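Pimunlow Host Metrics: data card

Summary

Pimunlow is a set of server performance records collected from 236 Linux and Windows hosts run by Hista, a freight billing company. It was put together to test capacity forecasts, and it can be used for alert tuning and storage sizing as well. Names of hosts, users and processes have been replaced with codes.

Contents

Each host has one compressed CSV file per month, March through August. A row holds the host code, a UTC timestamp, a metric name, a value and a quality flag. There are 26 metrics. They cover CPU, memory, paging, disk queue, network throughput and process counts. The full list, with units, is in metrics.txt.

Linux hosts were read by the Stoica agent, version 2. Windows hosts were read by the same agent through the standard performance counters. Sampling is once a minute on both. Memory values are in mebibytes on Linux and in megabytes on Windows, so convert before you compare them.

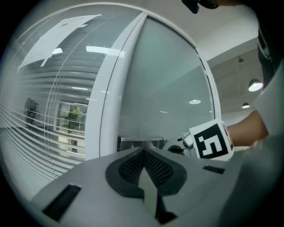
Gray gripper housing with its mesh-lined pad, and a marker card just beyond it.

Known problems

Paller, the billing database cluster, was moved to new storage in May. Disk queue values before and after the move should be treated as two separate series. The cluster's hosts carry the tag "paller" in hosts.csv.

Agent restarts leave short gaps. Gaps are not filled. A row with quality flag 2 is the first reading after a restart, and counters that measure a rate are often too high in that row. Drop it if you work with rates.

Virtual machines on shared hardware can report low CPU use while waiting for the host. The steal metric shows this on Linux. There is no matching metric for Windows in this release.

Loading

Unpack the archive and run load.py with the path to the folder. The script needs 400 GB of free disk space if you load every month, and it stops with an error when less is available. To load a single month, add the month name in lowercase. 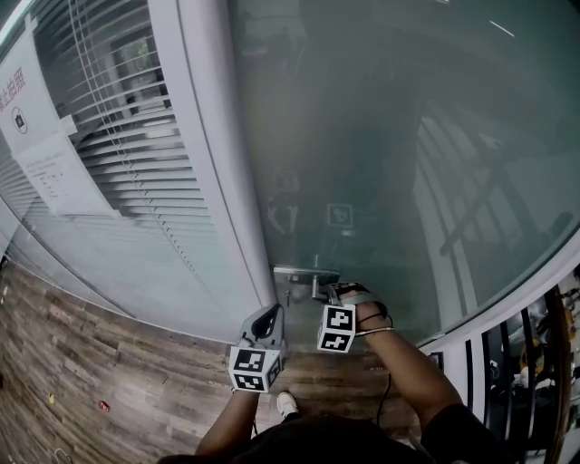
Can I use the records to compare Linux and Windows performance?
Only within limits. The two groups run different workloads, and several metrics are defined differently on each system, so a direct comparison will mostly show those differences.

Changes in this release

Fixed the time offset on 352 files from the April batch.
Removed duplicate rows at month boundaries.
Renamed net_rx and net_tx to net_in and net_out.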